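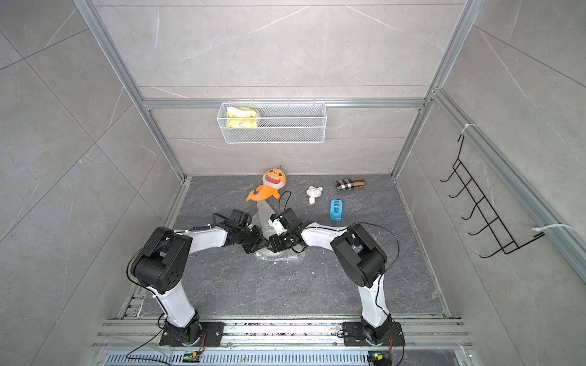
About Konar

Konar Surfaces is a contract testing laboratory for tile, stone and composite panel. We measure slip resistance, stain resistance, surface abrasion and water absorption for manufacturers, importers and flooring contractors. We do not sell, install or repair flooring, and we hold no interest in any company that does.

The laboratory was set up by Kumiko Imai, a materials engineer, after several years in quality control at the Sombatkul tile works. It has 9 permanent staff. Kumiko remains technical director and signs every report before release.

What we test

Glazed and unglazed ceramic tile, porcelain, natural stone, terrazzo, and resin-bound panels up to 18 mm thick. Thicker material can be accepted if the client supplies it cut to size. Wood, carpet and sheet vinyl are outside our scope and are referred to Estamus.

Stain tests use a fixed set of agents, including coffee, olive oil, iodine and a commercial grout haze remover. Each agent is left for the stated dwell time and then removed in stages, starting with warm water. The report gives the stage at which the mark was no longer visible under standard lighting. Abrasion is run to 700 cycles for residential grades and 4000 cycles for commercial grades unless the client specifies otherwise.

Samples and reports

Samples should be flat, unsealed unless sealing is part of the product, and labeled on the back with batch and firing date. Please do not wrap faces in printed paper, as ink transfer affects the stain results. Retained samples are kept at the Dodness storage unit until the report has been accepted, then returned or discarded at the client's choice.

The laboratory closes for equipment calibration during the first half of July. Samples received in that period are logged on reopening.

Page last revised 22 September 2025.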